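**Podix puts a two-armed robot on the closing shift at its Pekcombe rooms, and the staff get their evenings back**

*Pekcombe, Sun 13 November*

I run the Pekcombe site for Podix, and I asked if I could write this release myself, mostly so it wouldn't come out sounding like a brochure. So, the news first. Starting this week, the end-of-day tidy in our small bookable rooms is being shared between our people and a two-armed robot built by Clultico. Nobody on the team is losing hours or pay over it, and the closing shift (the one everyone swaps to get out of) is getting shorter.

If you haven't been to us, Podix rents out small furnished rooms by the hour. People book them for team meetings, tutoring, birthday parties, board games, video calls with grandparents, you name it. We have 37 of them in Pekcombe, in the old Živković building by the canal, and every one has to be put back to its starting state before the next booking. It's a lovely business and I'm very fond of it, but the resetting part is hard on knees and backs! You're down on the floor picking up wrappers and little toys, then up, then down again in the next room.

We started talking with Clultico in July. I'll admit I went into the first meeting with my arms folded. I'd seen floor robots before, and a machine that drives around a chair and then gets stuck under a curtain was no use to us. What I wanted was something that could pick things up. Clultico's robot has two arms with a gripper on each, and the whole idea is that it handles the low stuff – things on the floor, things on the bottom trays of the screen stands – while a person does everything that takes judgment.

We agreed on a trial with four rooms and one rule from my side, which was that the people who do the closing shift would decide what the robot worked on. They know which jobs hurt and which ones they'd miss. Wiping down the tables and resetting the shelves stayed with us. Checking the plants stayed with us too, because two of my colleagues would have walked out over the plants. Floor pickup went to the robot by a unanimous vote.

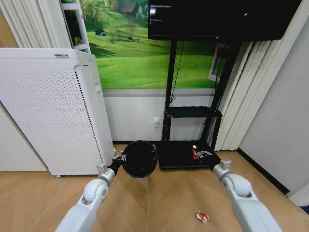 *The Clultico robot at work in one of our Pekcombe rooms, with a round black object in its left gripper and the right one reaching toward the screen stand.*

A typical evening now goes something like this. One of us opens the door, has a look around, and takes out anything that shouldn't be handled by a machine, like a forgotten phone or somebody's glasses. The robot goes in and works on the floor. Meanwhile that same person is next door doing surfaces, and they come back at the end to check the room and sign it off on the tablet. A person signs off every single room. That was true before the robot and it stays true now, and I've put it in the written procedure so it doesn't quietly slip away when we get busy.

The robot is slow, by the way. I'd like to say that up front because people come to see it expecting something out of a movie. A quick human will beat it across a room any day of the week. But the quick human can be doing something else in the meantime, and over a whole evening that adds up. The closing shift in the trial rooms has been finishing almost an hour earlier than it used to, and we're paying the full shift as scheduled. The time goes to training, to restocking, or to going home.

It also makes mistakes. Thin, shiny wrappers are a pain for it, and it will sometimes have several goes at one before leaving it for us. Cables were a worry in the beginning, so we've marked the areas around the outlets as places it stays out of, and our own people deal with those. If it isn't sure about an item it's supposed to leave it where it is and flag it on the tablet. I'd much prefer a list of leftovers to a broken gamepad, and so would the customer who owns the gamepad.

What changes for the staff is the part I care about most, so let me be specific. Everyone on the closing crew has been offered paid training as a robot lead. It takes two days, and it covers starting and stopping the machine, clearing a fault, teaching it a new item, and (very important) when to just switch it off and do the room by hand. Leads get a higher hourly rate from the day they finish. You don't have to take the training, and there's no penalty for saying you'd sooner stick with tables and plants. We've also written down that no closing position in Pekcombe will be cut on account of the robot, and that if we grow, new rooms will come with new shifts.

I asked the crew what they wanted me to include here and the main request was that I mention the emergency stop button, which is big, red and within reach of the person on shift. The second request was that I stop calling the robot "our new colleague." Fair enough. It's a machine, and we call it the machine.

For customers, very little changes. The robot only works in rooms that are empty of guests, after the booking has ended and the door has been closed. It doesn't come out during your meeting or your kid's party. Pictures it takes while working are used for finding objects and are deleted at the end of the shift. Anything left behind still goes to the lost property shelf at the front desk, same as always, with the room number on it.

Over the winter we'll bring the rest of the Pekcombe rooms into the rota, a few at a time, with the crew deciding the order. We've set ourselves a checkpoint at 1,000 room resets. When we get there we'll sit down with everyone on the shift, go through the fault log, and decide what stays, what goes back to people, and whether a second machine makes any sense. I'll publish what we find, including the bits that didn't work.

**About Podix**
Podix rents small furnished rooms by the hour for work, study and family get-togethers.

**About Clultico**
Clultico builds two-armed robots for light indoor work and supports them on site.

**Press contact**
Site Manager, Podix Pekcombe. Visits during a closing shift can be arranged through the front desk – please wear flat shoes and plan on staying for a full room.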